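Netcombe Household Handling Project
Progress report to the Daditz Fund, February
14 shares | 3 comments

Collection of clothes-folding examples continued through the month. The work is done in ordinary bedrooms, with one operator holding a gripper in each hand and working through a pile of laundry on the bed. We logged 1148 attempts. After review, 683 were kept for training.

The main reason for rejection was a lost camera track, usually when a large dark garment covered most of the view. Second was operators letting go of a corner to smooth the cloth by hand. The instructions now say to start the attempt over when that happens.

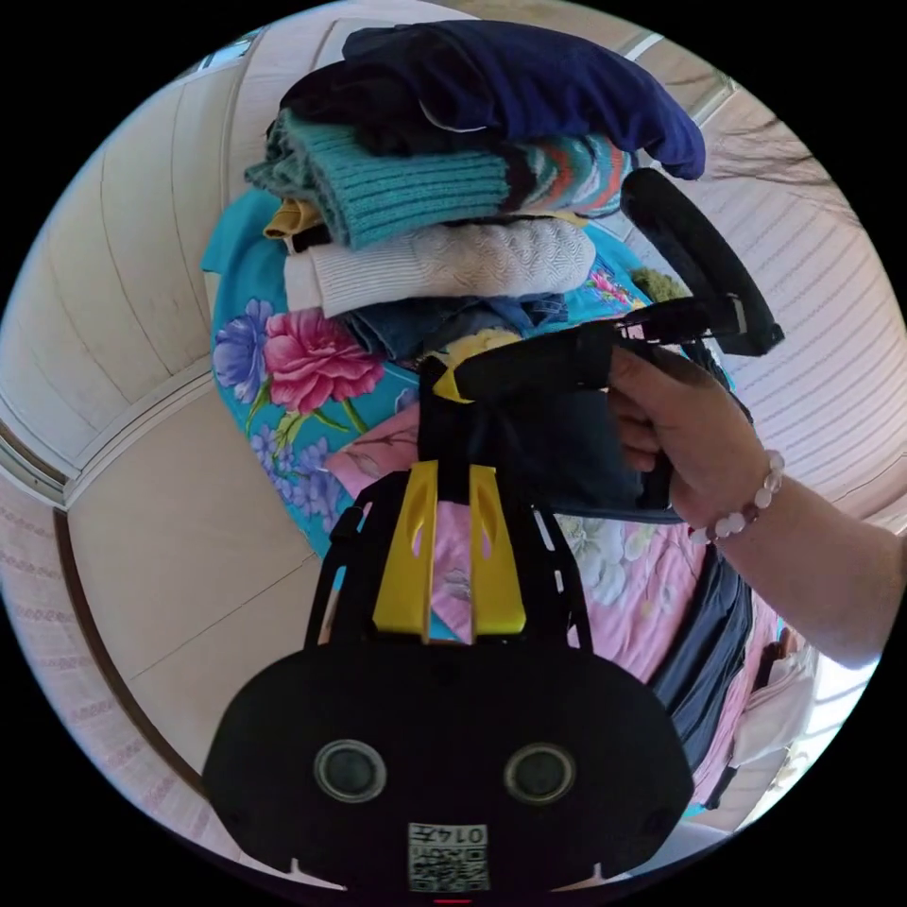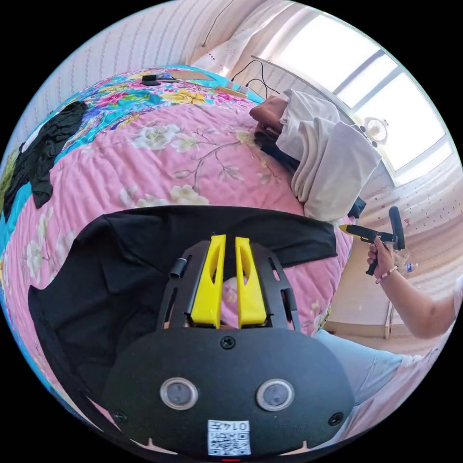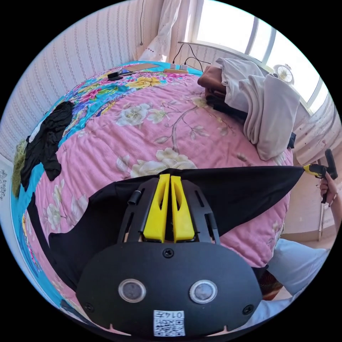

Page last changed: Thursday, 4:10 p.m.

Knitwear, denim and plain black items are all in the set. Black items are the weakest group. The Kurus labeling tool has trouble finding the hem, so those attempts are marked up manually, and the backlog stands at 90. We expect to clear it before the next report.

Stretching a garment between the two grippers is now recorded as its own step, separate from the fold that follows. Bang, our training partner, asked for this after the first model runs kept folding before the cloth was flat. Older attempts have not been relabeled yet.

We have 7 homes signed up. Two more are needed to meet the target in the grant agreement. Spending is on plan except for replacement fingertips, which wear faster on denim than we budgeted for. We request approval to move the unspent travel money to that line.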